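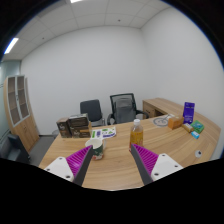 Benedetti

Progress Report to the Cisley Fund
Kitchen Garden and Guest Breakfast Project, Jonder House
24 Feb 2024

1. Purpose of this report

This report covers the second period of the grant awarded to Jonder House for the restoration of its kitchen garden and the supply of homegrown produce to the guest breakfast. It sets out work completed, money spent and matters on which the Fund's agreement is requested.

2. Work completed

The old rose border on the south side of the inn has been cleared and replaced with 3 raised beds. Soil was delivered in January, later than planned, after the supplier's yard was closed by ice. Two of the beds have been filled and covered. The third is built but stands empty until the drain beside it is relaid.

The cold frame is in use. Parsley, chervil and winter lettuce were sown in it, and the lettuce is already large enough to cut. Chervil germinated poorly and has been sown again from a different seed lot.

The brick path from the kitchen door to the beds has been lifted and leveled. Guests may now reach the garden without crossing the delivery area, which was a condition of the original award.

3. Breakfast service

The kitchen has revised its winter menu to make use of stored squash, dried herbs and the quince preserves put up last fall. Comment cards have been placed in all guest rooms. Replies so far favor the preserves, and several guests asked whether jars could be purchased. No decision has been made on sales - the county's rules on home-canned goods are being reviewed first.

4. Expenditure

Spending in the period came to $2,545, covering lumber, soil, brickwork and seed. Almost $800 remains under the materials heading. The drain repair was not in the approved budget. A quotation has been received from Vener Landscaping, and we ask that the remaining materials money be applied to it.

5. Next period

Planned work includes the drain, filling of the third bed, planting of currants along the north fence and installation of a rain barrel at the garden shed. Herb seedlings will move outdoors after the last frost.

The Fund's written reply on the use of materials money is requested before the drain work is ordered. Receipts are attached as Appendix A, and the revised planting plan as Appendix B.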